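# 第3章 长袖衣物的折叠

上一章结束的时候，我们把一批衣服从烘干机里请了出来，放在筐里，然后就去讲纤维含水率了。细心的读者可能注意到，那批衣服一直没有人管。本章处理它们。

折叠在家政类教材里的地位向来尴尬。洗涤有化学撑腰，熨烫有物理撑腰，缝补好歹能扯上一点工艺史，折叠却常常被塞进附录，夹在“污渍速查表”和“参考书目”之间，配一张线条图，图上的衬衫平整得像是从来没有被人穿过。学生翻到那一页，看一眼，觉得自己会了，合上书，回家照旧把长袖卷成一团塞进抽屉。这种做法有它的合理之处，抽屉毕竟关上了。

本章打算慢一点讲。讲得慢的代价是篇幅，请各位忍耐。

## 学习目标

学完本章，你应当能够：

- 说出长袖上衣的主要参照线，并在一件陌生的衣服上找到它们；
- 在台面上完成“摊、正、收、折”的完整工序，中途不把衣服拎起来重来（重来是允许的，只是不计入熟练）；
- 根据面料厚薄和收纳位置选择折法，并为自己的选择辩护；
- 两人配合折叠大件衣物，且事后仍能保持正常的同事关系；
- 判断什么衣服根本不该折。

**本章术语：** 参照线、成品宽、收袖、回弹、塌边、过折、手感滑移。

**课前准备：** 长袖上衣一件，款式不限，干净即可；一张能让衣服完全摊开的桌子；一块台布。请不要带羽绒服，那是第10章的事。

## 开篇案例：一摞衣服是怎样倒下的

Zulmira Prata在Pelell洗衣房管成衣整理，管到后来，人人都把叠坏的衣服偷偷塞到别人那一摞下面，因为她查货从上往下看。她知道这件事。她后来改成从下往上看，只改了一个下午，效果延续了很久。

Pelell接的是旅馆和寄宿学校的活，长袖居多。衣服叠好之后码成摞，装进布套，送回客户那边再拆开上架。有一阵子，寄宿学校Mendo反复来信，说送到的衬衫“状态不佳”。信写得很克制，附带的清单却很不克制，逐件列明哪一件的领子压歪了，哪一件的袖子从侧面伸了出来，“仿佛在求救”。洗衣房这边自然先怀疑送货的车，又怀疑装货的人，再怀疑学校拆包的手法，最后才有人提出去看看衣服本身。

看的结果令人扫兴。衣服洗得很好，也熨得很好，折得也算得上整齐，单独拿起任何一件都挑不出大毛病。问题是每个人折出来的宽度不一样。有人习惯把袖子收到背后再对折，有人先对折再收袖，有人看心情。宽的压在窄的上面，摞到膝盖高就开始往一边斜；车一转弯，上面那几件便顺着斜坡滑下去，袖子也就在那时候获得了自由。

Prata的处理办法是在每张台子的边沿贴了一条布尺，规定成品宽，其余一概不管。你从左边起手还是从右边起手，先收哪只袖子，嘴里是否哼歌，都随意。她在培训记录里只写了一句：“宽度对了，其他错误都还能看。”

这句话后来被洗衣房的人引用得过于频繁，用来为各种与宽度无关的错误开脱。不过作为折叠教学的起点，它仍然很好用，本章的工序就是围绕它展开的。

> **边栏：关于折衣板**
>
> 市面上有一类翻板式折衣器，Drilomden是其中一种，把衣服铺上去，左翻、右翻、下翻，宽度自动统一。它确实有效，课堂上也准许使用，但请先学会徒手。理由很朴素：你出门在外的时候，多半不会随身带一块板。另外，板子对付不了比它宽的衣服，遇到宽松款，袖子会从板缝里漏出来，届时你仍然要用手把它掖回去，并且心情更差。

## 3.1 摊开：被低估的工序

初学者折坏一件衣服，绝大多数坏在动手折之前。他们把衣服往桌上一放，抹两下，看着差不多，就开始折。“差不多”在这一步的意思是：前片和后片之间还藏着一道褶，下摆一边高一边低，一只袖子拧了半圈。这些毛病不会因为被折进去而消失，它们会安静地待在里面，等到衣服被穿上身的那天早晨再出来见人。

所以第一道工序叫“摊”，要摊得认真。

### 台面

先说台面。光滑的桌面看起来利落，用起来却麻烦，衣服在上面会跑，你拉左边，右边跟着过来，像在和一个过分顺从的人谈判。铺一块台布可以增加摩擦，让衣服待在你放它的地方。台布有些皱没关系，柔和的起伏不会印到衣服上；硬褶则要抚平，尤其是台布对折收纳时留下的那条十字印，细薄面料铺上去会顺着它鼓起一道。

颜色上，建议台布与衣服拉开差距。深色衣服铺在浅色台布上，边缘一眼可见；同色相叠，你会在找下摆的时候抓起台布的边，并且认真地把它折进去。每一届都有学生这样做，通常还折得不错。

台面上除了正在折的这件，最好少放东西。本条规定在本教材历次修订中都得到保留，也在历次实习课上都没有得到遵守。折中的要求是：至少让衣服的全长和两只袖子有地方落脚，其余物品请往边上挪一挪，能挪多远挪多远。

### 参照线

衣服是软的，软的东西没有固定形状，初学者因此常觉得无从下手。参照线的作用，就是在一件没有形状的东西上借几条有形状的线来用。

长袖上衣可以借的线不少。最可靠的是**侧缝**，从腋下一直到下摆，缝线走得直，面料在那里也稍硬，摸得出来。闭着眼睛也能找到侧缝的人，折叠速度通常不会慢。其次是**下摆线**，它告诉你衣服有没有歪：下摆与台边平行，衣身多半就正了。第三条是**肩线**，但它要打个折扣，插肩款没有，落肩款又掉到了胳膊上，对着它折会把整件衣服折斜。袖口算不上线，算一个点，用来判断袖子有没有拧：袖口平平地躺着，接缝朝同一侧，袖子就是顺的；袖口立起来或者翻了个身，请沿着袖子一路往回找，拧的地方往往靠近肘部。

袖口若与衣身异色，那是设计师送给折衣人的礼物，无论其本意为何。你从很远的地方就能看见它去了哪里。

### 手

手怎么用，也要讲一讲，尽管这话听上去有些冒犯。

摊衣服的时候，多数人用手掌抹。手掌抹的好处是快，坏处是把褶子从中间赶到了边上，聚成一条更厚的褶。正确的做法是先捏后送：用手指捏住一小撮布，提起来，提到衣身稍微离开台面即可，往要去的方向送一送，再放下。布料离开台面的那一瞬间，底下那层也松了，里外两层才有机会一起变平。抹只能照顾上面一层，底下那层继续我行我素。

捏的位置宜在缝线附近。捏在大片面料的正中，提起来的是一座小山，放下去的是一圈放射状的细褶，你会发现自己成功地把一道褶换成了许多道。针织面料更要小心，捏得太紧会留下两个指印似的小窝，过一会儿才慢慢回来，这种现象叫**回弹**，回得快慢因料子而异。等它回弹的时间里，请不要去做别的事，因为你会忘记。

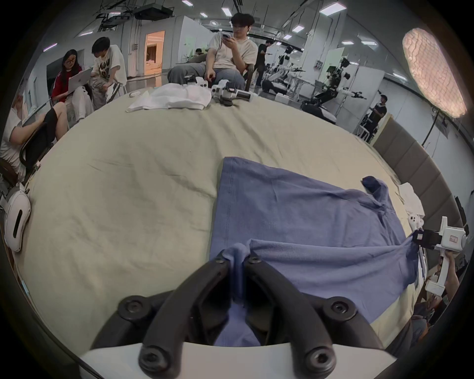 捏起的布放下之后，用指腹从缝线往外推，力量要轻，走到边就停。有些人推到边还要再推一下，把侧缝推成了波浪，再花时间把波浪推回去。这样来回几次，衣服确实会平，只是本来可以更早地平。

检查的方法是退后半步，看下摆，看两只袖口，再看领子。退后半步这件事值得专门写进教材，是因为站得太近时，一切衣服看起来都是正的。站远一点，歪的就会歪给你看。

### 袖子的去处

摊好的长袖上衣，袖子应当向两侧打开，略微往下垂，与衣身成一个自然的角度。不必把它们拉成一条水平线，那样会牵动肩部，使领口变形，衣服的姿势也显得过于激动。若台面不够宽，可以让一只袖子斜着往上放，先处理另一只；只要袖子本身没有拧，方向是可以商量的。

至于袖子搭到台边外面去，短时间无妨，时间一长，垂下的那一截会借着自重把衣身往外拖，一点一点地，趁你看别处的时候。等你转回来，下摆已经不平行了，而你会坚信自己刚才明明摆正过。你确实摆正过。

## 3.2 先看一遍完整工序

后面各节会把每一步拆开来讲，在此之前先把全程走一遍，免得学到中途不知身在何处。

1. **摊。** 衣服正面朝下，领子远离自己，按3.1节的方法摊平。
2. **正。** 让下摆与近身的台边平行，左右侧缝大致对称。有扣子的先扣上，至少扣领口和中段；一粒不扣的衬衫在折的过程中会自行敞开，场面不雅。
3. **收。** 以成品宽为准，把一侧衣身连同袖子向中间折，袖子再顺着衣身往下放，不要让它越过另一侧。另一边照做。两只袖子若在背后重叠，应错开一点，厚度才不至于全堆在一处。
4. **折。** 从下摆往上，对折，或者折作三段，视衣长和收纳位置而定。
5. **翻。** 把衣服翻到正面，手掌在领子下方轻轻压一下，结束。

初学者做完全程，通常要花去比预想更长的时间，其中大部分用在第一步和对第一步的反悔上。这很正常。课堂测验不计时，理由是我们计过一次。

在第三步，请特别留意**成品宽**。成品宽由放衣服的地方决定，和衣服的大小关系不大。抽屉有多宽，要排几列，除一除就有了。很多人反过来做，先随手折出一个宽度，再去找能放下它的抽屉，于是家里的衣柜逐年增多。

成品宽确定之后，可以在台布上做个记号，或者像Pelell那样在台边贴一条布尺。用自己的手掌量也行，但务必每次都用同一只手，张开的幅度也要一样，饭前饭后亦然。

> **边栏：要不要在里面垫纸**
>
> 商店陈列的衬衫里常常垫着一张硬纸，拆封之后人们舍不得扔，于是把它留下来当作模板。作为模板，它相当合格；作为垫衬，则要看情况。垫着纸存放，领子挺，衣身平，拿取时也不易散。缺点是每洗一次就要重新垫一次，洗衣频繁的家庭会发现自己养着一沓纸。

## 3.3 折叠中的常见毛病

本节只列名目，详细的成因和补救办法散见于后文。先认识它们，以后在自己的抽屉里遇见，可以叫出名字，交流起来也方便些。

**塌边。** 叠好的衣服一侧厚一侧薄，码起来往薄的那边倒。成因多半在收袖，两只袖子都去了同一边。补救办法是把袖子掏出来重放，没有捷径。有人试过在薄的一侧塞一双袜子，从外面看确实平了，只是日后找那双袜子时颇费周折。

**过折。** 折得太小，超过了面料愿意接受的程度。厚卫衣最容易过折，叠好的瞬间很小巧，松手之后缓缓张开，像某种早起的植物。遇到这种情况，说明你应当少折一道。衣服的意见在这里是有分量的。

**手感滑移。** 叠到一半，上层和下层各走各的，领子还在原处，后背已经偏了出去。丝、缎和部分化纤衬里常见。办法是在台布上多做文章，换一块粗糙些的；手上的动作也放慢，每折一道停一停，让两层布重新达成一致。

**夹层褶。** 外表平整，里面有褶。前面说过，它产生于摊开那一步，潜伏期从一天到一整个冬天不等。

**探袖。** 袖子从叠好的衣服侧面伸出来。即Mendo来信所称“仿佛在求救”者。纠正很容易，掖回去即可；难的是承认它伸出来了。

一件衣服可以同时得几种病。Prata在培训记录里记过一件绒布衬衫，塌边、过折、探袖俱全，折它的学员坚持认为那是另一种折法。记录里没有写那位学员后来怎样，只写了衬衫：“拆开，重来，无碍。”

## 3.4 两个人折一件

单人折叠适用于绝大部分上衣。但宽大的长袍、加长的罩衫，以及那些买的时候说是“慵懒风”、洗完之后像帐篷的衣物，一个人伸开手臂够不到两边，就需要两个人。

两人配合的基本原则是：一人主，一人从。主的人决定往哪边走、什么时候放手，从的人保持自己那边的张力，不擅自发挥。听起来像是常识，做起来却是本章事故率最高的环节。两个人都很主动，衣服便被拉成菱形；两个人都很谦让，衣服便落在地上。

有几条经验可供参考。

动手之前先说清楚谁主谁从，哪怕对方是家人，尤其当对方是家人。主的人每次移动之前出个声，随便什么声都可以，“走”“放”“嗯”，Pelell的老员工用咳嗽。两人各自捏住的位置要对称，一个捏在侧缝，另一个也捏在侧缝；一个捏侧缝一个捏袖口，拉起来衣身必斜，而双方都会觉得是对面没有拉好。

张力以衣服不下垂为度。有的学生把这一环节理解成拔河，针织衫经不起这个，肩缝会先表态。

放下的时候，两人同时放。先放的那一边会被后放的那一边拖过去一截，前面摊平的功夫便又归零。如果做不到同时，宁可让主的人先把自己那边按住，再让从的人慢慢落手。

练习时建议互换角色。习惯做主的人换到从的位置，头几次会很不自在，手里总想替对方做决定；能忍住不做，这一节就算学到了东西。

## 3.5 不该折的

折叠是一门有边界的手艺，边界之外请用衣架。

带衬的西装上衣不折，折了之后驳头会留下一道印，蒸汽也未必请得走。真丝衬衫能不折就不折，旅行途中不得已时，请在折缝处夹一卷软纸。有大面积胶印的衣服可以折，但要让图案朝里、折线避开图案，天热的地方更要注意，印面对印面地叠一个夏天，揭开时会听见声音。

厚毛衣与此相反，该折而常被挂。毛衣挂久了，肩膀上顶出两个小包，下摆一季比一季长，穿的人则一季比一季显矮。它应当松松地折一道，平放，上面不要压东西。同一摞毛衣至多放10件，再高，最底下那件便不再是毛衣，接近毡子。薄棉长袖耐压得多，一摞码到13件仍可站稳，前提是宽度一致；若宽度不一致，码多少件都嫌多。

还有一类衣服，折与不折都无所谓，因为主人明天就要穿。对这类衣服，椅背是公认的收纳工具，本教材不持立场。

## 3.6 课堂实作：第一件

请取出课前准备的那件长袖上衣。若忘了带，身上穿的外套脱下来也行，别冷着就好。

把台布铺好，衣服正面朝下放上去，领子朝远处。先不要抹。看一看它自己落成了什么样子，哪里鼓着，哪里压着，哪只袖子拧了。然后从离你最近的侧缝开始，捏，提，送，放，一点一点往上走，走到腋下，再拐进袖子，一直到袖口。另一侧也走一遍。

走完之后退后半步。下摆若是斜的，从下摆中间捏起，轻轻往低的那边带一带，不要去拽高的那一角，那个角会被拽长，而下摆照样是斜的。领子若歪了，先看扣子有没有扣错位，扣错一粒的衬衫无论怎样摊都摊不正，可以让人怀疑自己很久。

觉得可以了，请把手拿开，让邻座来挑毛病，你也去挑邻座的。挑毛病时只说位置，“左袖肘部”“右侧下摆”，形容词一律省略。这条规矩是Prata从她母亲那里学来的，老人家在Macedo开过一间裁缝铺，据说那间铺子里几十年没有吵过架，只有过几次时间较长的沉默。

改过之后，还不要折。把衣服拎起来，抖一抖，团一团，放回桌上，从头再摊。第二遍总比第一遍快，第三遍开始会有点烦，烦的时候手上反而准，因为懒得做多余的动作了。摊到这个程度，再翻到下一节，我们开始收左边那只袖子。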